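The Packing Room at Tremness

The first robot arm at Osagie's toy warehouse in Tremness went in next to the tea urn, where there happened to be a spare socket. It is still there. The urn has moved.

Osagie sends out soft toys and small novelties for 384 shops. Each order is a mixed lot, picked by hand from open trays, and until last October every item passed through the fingers of the ten people on the packing line. Now two of the benches have arms made by Trorkow, and the people who used to stand at them do something else for most of the shift.

Genalyn Barredo packed for five years. She now looks after both arms, clearing stoppages and showing them how to take hold of new stock. "Boxes it learned in a morning," she says. "Soft things have no proper edges. You pick one up and it's a different shape."

Plush has been the slow part. A hard toy can be gripped in the same place every time, but a stuffed one folds and sags, and flaps or limbs hang wherever they like. Barredo spends the first hour after a delivery working through the new lines at a white-topped bench, trying one grip after another and keeping a note of which she would use again.
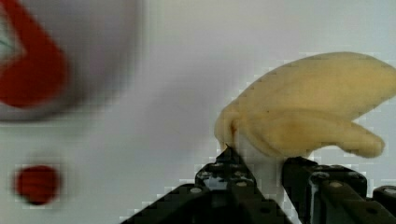 Her pay went up when she took the job on, though not by as much as she had asked for. Babatunde Tijani, the shift manager, says the rate was set before anyone knew what the work would involve, and that it is being looked at again.

No one has been laid off. Two packers who left in the winter were not replaced, and the line now runs with eight. Adebayo Adeyemi, who has the bench nearest the arms, thinks the work has become more awkward. The simple orders go to the machines and the fiddly ones come to him. "I used to get an easy one every so often and could have a chat," he says. "Now it's all gift sets."

His target was 200 items an hour and stayed there for months after the arms arrived. Ifeoma Akpan, the union representative, got it lowered for mixed orders in the spring. She would like the same done at the firm's other site, Mesovport, before any arms go in – the benches there have already been measured up.

Adesuwa Eze, who runs both warehouses, says Mesovport will get one arm to begin with, and that two of its packers will come to Tremness to train with Barredo first. They are due to start on the early shift, at six.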